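On m'a encore envoyé une liste d'astuces « de grand-mère ». Je les essaie toutes, par méfiance plus que par curiosité, et j'en garde peu. Voici celles du mois de juin, avec ce que j'en pense.

## Bicarbonate et vinaigre ensemble

Ça mousse, c'est joli, et après ? Les deux se neutralisent et il reste de l'eau un peu salée. Pour le calcaire, vinaigre seul. Pour une casserole brûlée, bicarbonate seul :

- 2 cuillères à soupe au fond de la casserole
- de l'eau à hauteur du brûlé
- 5 minutes d'ébullition, puis laisser refroidir avant de frotter

Sur l'aluminium, je m'abstiens : le bicarbonate le noircit.

## Le marc de café dans l'évier

On lit partout que ça « récure les tuyaux ». Chez moi, ça les bouche. J'ai démonté le siphon pour m'en assurer et la boue noire tenait toute seule dans la bassine. Au compost, et encore, pas des kilos.

## Le tampon magique Kotian

Loubna Radwan m'a prêté le sien en jurant que je n'achèterais plus d'éponge. Il enlève bien les traces sur l'émail. Il enlève aussi le brillant d'une façade laquée, essai fait à l'intérieur d'une porte, heureusement. Je l'ai rendu. Pour les traces de doigts, un chiffon microfibre humide et une goutte de liquide vaisselle font pareil.

## Aiguiser sur le fond d'une tasse

Celle-là, je m'attendais à m'en moquer. Il faut reconnaître que l'anneau non émaillé redresse un fil fatigué. Quelques passes de chaque côté, lame assez couchée, sans appuyer. Pour un couteau vraiment émoussé, la pierre reste obligatoire. Et quand on vous parle d'aiguiser en coupant du papier d'alu, demandez à voir le couteau avant et après.

## Les bocaux et leurs étiquettes

L'huile sur la colle marche, à condition d'attendre. Je décolle ce qui vient, je tartine, je laisse une nuit. Le sèche-cheveux va plus vite mais laisse une pellicule gluante qu'il faut de toute façon finir à l'huile.
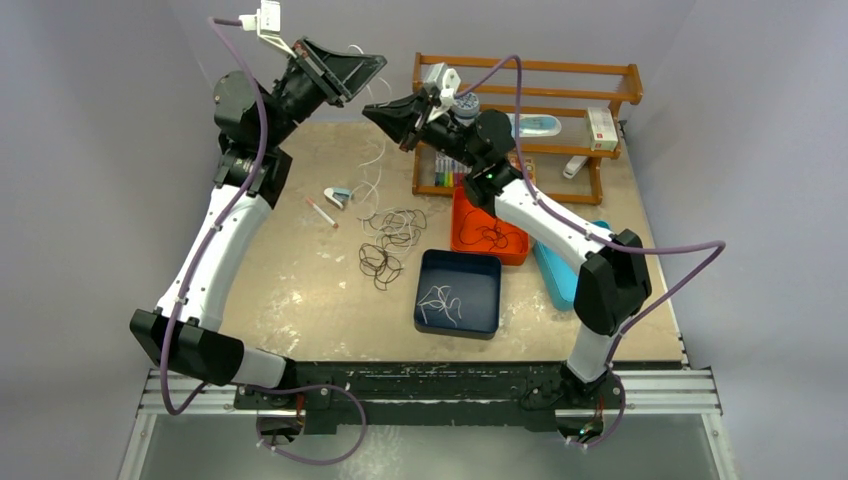
**Rubrique : Atelier / plans de travail**

Cire ou huile ? Les pots Jenon promettent une protection « à vie ». Je n'ai pas rencontré de finition qui tienne à vie sur un établi où l'on pose des pots de peinture. Sur le bois brut, j'applique une couche fine d'huile de lin, j'essuie l'excédent et je recommence le lendemain. Les chiffons imbibés sèchent dehors, à plat, jamais en boule dans la poubelle : ils peuvent prendre feu seuls, et cette mise en garde-là, je la crois.

Pour la colle à bois séchée, le vinaigre tiède ramollit la blanche ordinaire. Sur l'époxy, aucun effet, quoi qu'en disent les vidéos. Grattoir et patience.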